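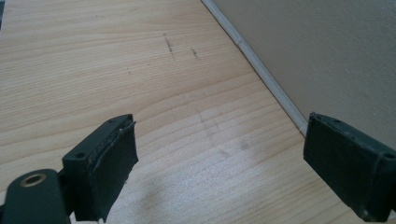 2 min read

Clirkero Rooms: progress report to the Seletti Fund
19 Nov 2025
Prepared by Vesna Spahić

We've had a really good few weeks and I'm delighted to say the front room is nearly ready to hand over! Your grant of £3,467 has gone mostly on the wood surface and the trim along the wall, and the grain has come up beautifully – pale, honey-coloured, with long curving bands that everyone stops to look at.

Spending so far is £1,446 on timber and finish, and around £500 on the white skirting and fixings. The rest is set aside for labour and the back room, where So-yul Myung starts next.

There is still some snagging to do. A few dark scuffs and smudges are showing on the wood, one of them a short streak not far from the skirting. They look like pencil or rubber marks to me, so Si-eun Yoo will try a soft eraser first and then a damp cloth. We'd much prefer not to sand, as the finish has a lovely sheen and a patch repair would show. The join in the skirting also needs a look before we sign it off, and Ye-rin Sung has filler and white paint put by for that.

The beige wall stays as it is. We did talk about repainting (Ah-rin Cheon brought in 15 colour cards, and we enjoyed every one of them), but the textured finish goes so well with the pine that we've kept the money for the back room instead.

Still to come in November: marks cleaned, skirting checked, felt pads fitted to all the chairs before they go in. I'll send the receipts from Jeon separately – please do come and see the room whenever suits you.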